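Hand-Guided Demonstrations, Desk Tasks – Gallery
Mendau project, Carnley site
Posted 13 April 2026
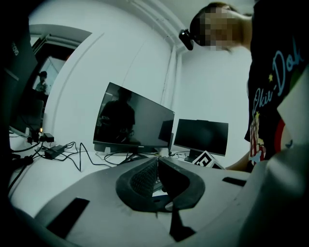 Demonstrations for the Mendau set are recorded with a hand-held gripper. The operator carries the tool through the task at normal working speed, and the recorded path and jaw opening become the training signal for the arm. No arm is needed on site during recording, so a session can be moved from one desk to the next with little setup. Desks with displays and loose cabling are among the harder layouts in the set. Glossy black screens return reflections, in this case the dark outline of a person in the central monitor, and visual tracking can lock onto a reflected feature that moves against the real background. A printed black-and-white marker propped in front of the smaller monitor gives the tracker a fixed reference on the desk surface. Black cables on a white desk have good contrast but poor texture, and where they loop over each other the depth estimate is usually wrong by more than the cable diameter.

The notes below cover the rest of the desk series. Full logs are kept under the project name Tovar, which is also the name of the processing pipeline.

Set size
The desk series holds 1,803 demonstrations. Of these, 427 are cable tasks: pick up a cable, follow it to its end, lay it straight or unplug it. The remainder are moves and regrasps of small items.

Jaw pads
Current pads are black rubber, V-shaped, with a diamond grip pattern on the inner faces. The V centers a cable or a thin edge as the jaw closes. Smooth pads were used until December and allowed cables to roll out of the grasp on slow pulls. Episodes recorded with smooth pads are tagged and should not be mixed with the current ones when training a grasp policy.

Operator practice
Each operator records 5 practice runs per task before any run is kept. The usual faults are closing the jaw too early and turning the wrist past what the arm can follow. The second fault is caught in processing – the path is checked against the joint limits of the Aler arm and rejected if no solution exists.

Marker placement
One marker per desk is enough if it stays in view at the start and end of the run. It must not be moved between runs. If it is knocked over, stop, reset it, and start a new session file.

Remote control comparison
A smaller group of 700 runs was made by remote control of the Aler arm at the Carnley bench. These are slower and have longer pauses before contact. They do carry true joint readings, and are used mainly for checking the hand-held data.

Related pages: Tovar file format, Aler joint limits, Carnley bench setup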